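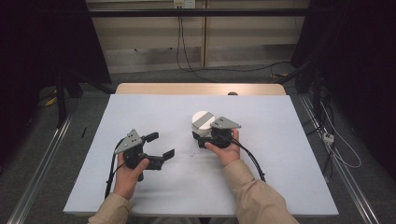

**Open day at the Alvarado lab, 12/17/20**

The handheld gripper bench drew the longest line at last Thursday's open day. Vega Miranda ran it for the full afternoon, with one operator seated at a foam board and visitors on the other side of the table.

The devices are a two-finger design held in the hand, one left and one right, each with a gray triangular plate on top and a cable out the back. The operator works at normal arm speed and the finger opening is logged along with the position of each tool. No robot arm is involved at this stage. The recordings are used later to train one.

The task was a handover: pick up a white cylinder with the right gripper, pass it to the left, set it down on the board. Miranda's target for the current set is 229 recordings, and the count stood at 152 when the doors opened. Demonstration runs were kept out of the set, as visitors were talking to the operator throughout.

Most of the questions were about cable drag. Ilham El Ouafi's answer was that it matters less than expected on short reaches and more than expected when the wrists cross. A battery version has been drafted under the name Tondex – it adds 200 grams per hand, and operators who tried the weighted mock-up asked for shorter sessions.

Several people asked why the board is foam. It gives a little under the fingertips, so a low grasp does not jam the jaws against a hard surface. The drawback is that it picks up marks and has to be replaced.

Visitors from Jonirero asked for the finger drawings. These will be sent once revision 2 is signed off, most likely in January. Requests for bench time should go to El Ouafi by email, with the object list attached.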